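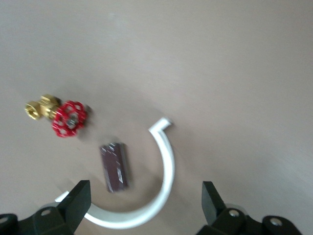 What does the Foka wrist camera kit do when the arm is moving?

It keeps recording and stamps every picture with the joint angles at that moment, so blurred views can be used for training along with the sharp ones.

Foka Wrist Camera Kit, second version

The kit is a small colour camera, a bracket for two-finger grippers, a cable and the Vidal recording software. It was developed at the Dritberg lab for a study of grasp choice on cluttered tables, and it is sold in the same form the lab uses.

The method

Most grasp datasets throw out blurred pictures before training. Kiprono Waweru and Chiyo Oshima kept theirs. They recorded 2,000 approaches over mixed hardware and household parts, such as a brass gate valve with a red handwheel, a maroon block, or a curved white plastic bracket that can sit between the open fingers with another part inside its curve. One model was trained on sharp pictures only and a second on everything.

Both models were then given 140 new table layouts. The model trained on everything chose a workable first grasp in 101 of them. The sharp-only model did worse, mainly on thin curved parts and on shiny metal, where highlights smear into streaks as the wrist turns. On plain blocks there was little between the two.

The result has limits. All layouts were on a light-coloured bench under fixed lighting. Dark surfaces have not been tested. Clear plastic was left out of the study.

In the box

Camera with fixed-focus lens
Wrist bracket and 8 screws
Cable with right-angle plug
Calibration card
Licence for Vidal, one workstation

Fitting

Mount the camera so both fingertips show at the bottom of the view. The model uses them to judge the gap. Run the calibration card once after fitting and again if the bracket is knocked. Tighten the screws by hand. The bracket will crack if a power driver is used.

Availability

The bracket comes in black or grey. Orders placed before August ship with the older cable, which works the same but is stiffer at the plug. The layouts and trained models are on the Udine downloads page, free for research use.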